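The trouble with a pot of beans is that it tells you very little until it's too late to do much about it. I've been cooking them most weeks since I moved into this apartment, and I still stand over the stove at some point in the afternoon with a spoon in my hand, fishing out one bean, blowing on it, and hoping. One bean will be lovely. The next one out of the same pot will be chalk in the middle. So I've learned to eat five before I decide anything (this is also lunch, more or less).

I'm writing this down because Kylie Paewai asked me for my white bean recipe after she ate two bowls of it in July, and I told her I'd send it that night, and then I didn't, and then it got embarrassing. Kylie, I'm sorry. It's all in here, with a lot of extra talking, and you can skip down to the list if you'd like to get going.

## How I got to white beans

My mother cooked pinto beans and I thought those were the only beans there were. The first time I had big white ones cooked slowly in olive oil was at Fadime Dönmez's place, years ago, when we were both working at the front desk at Skindumov and neither of us could afford to go out. She made a huge pan of them with carrots and a bit of potato, let them cool right down, and put them out with lemon wedges and a loaf of bread. I kept waiting for the rest of dinner to arrive. By the time I figured out that this was dinner, I'd eaten so much of it that I was relieved.

She didn't use a recipe, and when I asked her for one she said "onion, carrot, beans, oil, more oil than that." I've been trying to get back to those beans ever since, and what I make now has wandered a good way off from hers. Mine are soupier and I put tomato paste in, and Fadime has tasted them and said they were very nice in a voice I'm still thinking about. 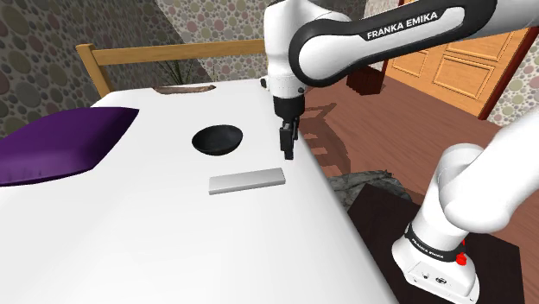 I buy my beans dried, from Çetinkaya, the little grocery two bus stops down from me, where they're sold out of big bins near the back. Kaan Güneş works the register there most evenings and he'll tell you straight out if a batch is old. That matters more than anything else I'm going to say. Old beans can sit in simmering water until bedtime and they'll still fight you. I once made a pot out of a bag that had been living behind the flour since before I moved, and I cooked it for the whole of a Sunday, and the skins came off and floated around like confetti while the middles stayed hard. I fried them in the end. They were fine fried! Most things are.

## What you need

- 1 pound dried large white beans (cannellini are good, and great northern work too)
- 1 large yellow onion, chopped
- 3 carrots, cut in fat coins
- 2 ribs of celery, with leaves if they have them
- 6 cloves of garlic, smashed
- 1/2 cup olive oil, plus more for the top
- 2 heaping tablespoons tomato paste
- 1 teaspoon mild red pepper flakes
- 2 bay leaves
- Salt
- 1 lemon
- A handful of parsley or dill

Put the beans in your biggest bowl the night before, cover them with plenty of cold water and stir in a tablespoon of salt. They'll swell a lot, so use more water than looks sensible. I know people go back and forth on salting the soak. I was told for years that it makes the skins tough, and I believed it, and then I tried it both ways in the same week and the salted ones came out creamier. Narayanan Naidu, who used to live downstairs from me and is a much more serious cook than I am, says he never soaks at all and just gives them more time. His dal is the best thing I've ever eaten from a plastic tub, so I don't argue with him, but I do soak.

In the morning, or whenever you're ready, drain them and rinse them.

Warm the oil in a heavy pot over medium heat and add the onion with a good pinch of salt. Now be patient. You want the onion soft and sweet and only just starting to color at the edges, and that takes a solid 15 minutes, whatever the cookbooks say. Add the carrots, celery and garlic and let them go another five. Push everything to the side, drop the tomato paste onto the bare spot and let it fry until it turns from bright red to brick. It'll stick a little. Scrape it up, that's flavor. Then the pepper flakes go in, and you stir it all together and try not to eat it with bread right there.

Add the beans and the bay leaves and enough water to cover by two inches. Bring it to a boil, let it boil properly for ten minutes, then turn it down as low as your stove will go. I put the lid on crooked so a bit of steam gets out. Start tasting at an hour. Mine usually want an hour and a half, sometimes closer to two. If the water drops below the beans, top it up from the kettle.

When five beans in a row are soft all the way through, taste the broth for salt (it'll want some), then take the pot off the heat and leave it alone for half an hour at least. I used to skip this and serve them straight away, and they were thin and a bit sulky. They thicken as they sit. Squeeze in half the lemon, throw in the herbs and pour over more oil, Fadime's rule.

## Things I've tried with it

A rind of parmesan in the pot is wonderful and I do it whenever I've got one saved up in the freezer. Just remember to fish it out, or whoever gets it in their bowl will have questions.

Smoked paprika in place of the pepper flakes makes it taste as if there's sausage in it, and I've had guests hunt around for the sausage. Go easy. A teaspoon is plenty, and a tablespoon (I was distracted) tastes like a campfire.

Greens are good too. I tear up kale or chard and stir it in for the last ten minutes. Spinach can go in right at the end, after the heat's off, and it'll wilt by itself while you look for the bowls.

Canned beans will work on a weeknight. Use three cans, rinse them, use broth where I've used water, and simmer it all for 25 minutes. It's a different dish – looser, and a little sweeter somehow – but Khoa Triệu makes it that way all winter and his kids eat it, which is more than I can say for anything I've put in front of them. He adds fish sauce, just a small splash at the end, and I've started doing that as well. You don't taste fish. You taste more of everything else.
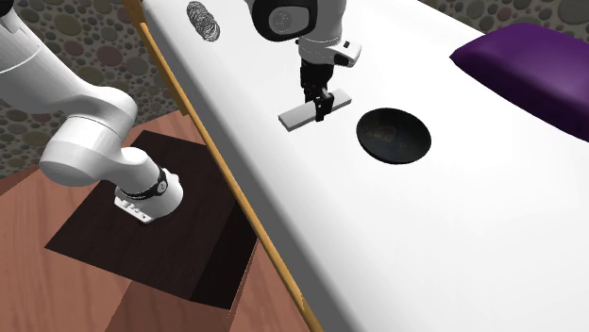
*The long side of the table, with the wood rail running beside it.*

## Leftovers, which are the real reason

I nearly always make the full pound even when it's only me, because the second day is the best one. Overnight in the fridge it sets up so thick you could slice it. Warm it gently with a splash of water and stir from the bottom, as it catches easily. I've scorched it more than once by wandering off to answer the phone.

On day two I like it on toast, the bread rubbed with the cut side of a garlic clove, with a fried egg on top if I'm hungry. On day three I mash what's left with a fork, add the other half of the lemon and a spoonful of yogurt, and it turns into a kind of spread that's very good with cucumbers. It freezes well too. Leave some room at the top of the container, and write on the lid what it is, or you'll be like me last winter, defrosting what I was sure was bean soup and sitting down to a quart of applesauce.

If you have people over, I'd do what Fadime did and serve it at room temperature. It takes all the hurry out of the evening. You can cook it in the morning, clean up, have a shower, and there's nothing left to do but cut the bread and open a jar of olives. A plate of sliced tomatoes next to it, if it's the season, with salt and nothing else.

Kylie, you asked if the pot matters. I use the dented blue one I got when my aunt cleared out her kitchen, and I've made it in a thin steel stockpot at a rental cabin, and it came out nearly the same with more stirring. So use what you've got. And go see Kaan for the beans if you're over this way in the evening, and ask him which bin came in last.

I have a pound of them soaking now, and I'm out of bay leaves again, so I'd better go down there myself before they close.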